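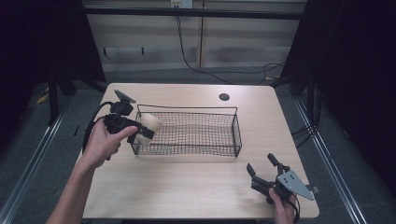 Attachment 1: desk with cable grommet, black wire mesh basket

Ticket 241
Product: Itevgate label server
Reported by: Otis Lyons
Assigned to: Ansel Lindgren
Status: Resolved
Opened: Thursday, October 23, 2025

Summary
Labels sent from the Cetuvico order screen stop printing partway through a batch. No error shown to the user. Single labels print normally.

Reporter's notes
Sent a batch of 85 shipping labels after lunch. The printer stopped at label 40 and the order screen marked the whole batch as complete. Sent it again, same result. Turned the printer off and on, reloaded the roll, ran the printer's self-test. Self-test is fine. Smaller batches go through. We did not have this in August, before the label template was changed to include the return address and the logo.

Log

Entry 1 – Lindgren
Checked the print queue on the label server. The job is listed as finished with no retries. Printer firmware is current. Asked Otis to send a batch from the second workstation.

Entry 2 – Lyons
Same thing from the second workstation. Stops at the same label.

Entry 3 – Lindgren
That rules out the workstation driver. Copied the raw job file from the spool folder and opened it in a text editor. The file ends in the middle of the logo data for label 41, so the data is already short before it reaches the printer. Cable and network port not at fault.

Entry 4 – Lindgren
Found the setting. The Itevgate spooler has a job size limit, currently 2,000 KB. The new template stores the logo as a full bitmap inside every label. When a job goes over the limit, the spooler drops the remainder and still reports success to Cetuvico. The old template had no logo and stayed well under.

Entry 5 – Lindgren
Changes made:
Logo stored once in printer memory and called by name from the template.
Job size limit raised.
Spooler service restarted.
Spool folder cleared of old jobs.

Entry 6 – Lyons
Resent the full batch. All 85 printed, logo is correct on the first and last. Please leave the ticket open until the Vasconcelos orders have gone out – that batch is larger.

Entry 7 – Lyons
Vasconcelos batch printed complete. OK to close.

Resolution
Job file cut short by spooler size limit after template change. Template corrected, limit raised.

Open item
The spooler should return an error when it drops data. Reported to Itevgate support as a separate defect. Until there is a fix, compare the last printed label with the last line of the order list after any large batch.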